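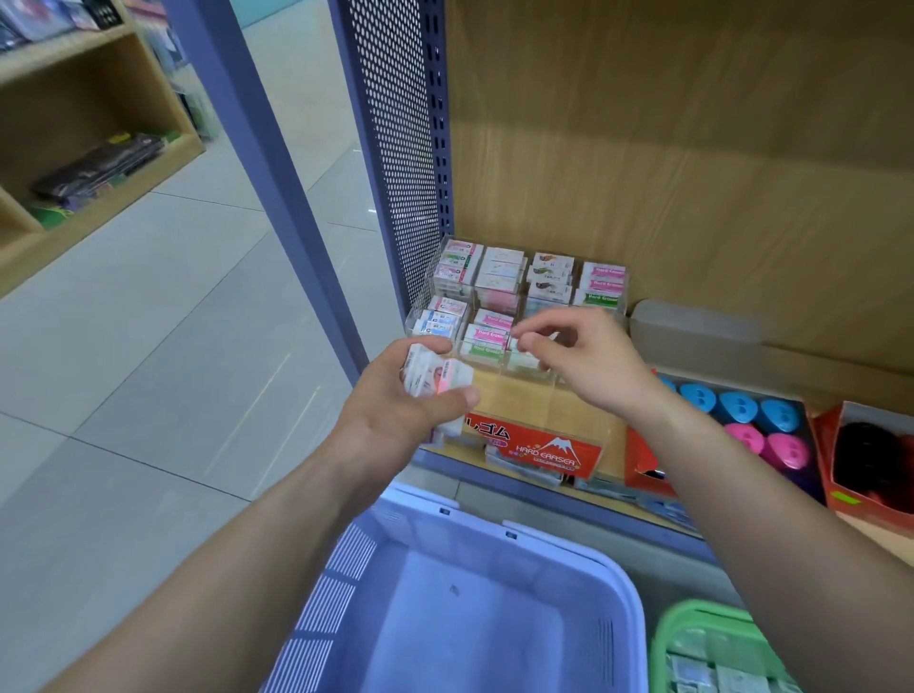 Page last changed: December 2019

I have to tell you about the erasers — I went in to Ravari for a pad of graph paper and lost most of my lunch break to the stationery shelf. They have one of those clear acrylic displays with a little compartment for each kind, all in paper sleeves, and my favorites are the pink and green ones that say Hard Eraser. The card on the front has Mount Fuji on it (or a mountain very like it!) and I would happily frame that card.

Wilma De Bruijn swears by a hard eraser for colored pencil and says the soft ones just smear. I'm still on the fence, so bring whichever you like to the next sketch night and we'll try them all on the same paper. Gadisa Moges is bringing the paper.

Oh, and the sharpeners next to them come in turquoise and hot pink, rounded like hearts, or maybe shells? I want one of each. If you're headed to Ravari before we meet, message me first and I'll send you my list.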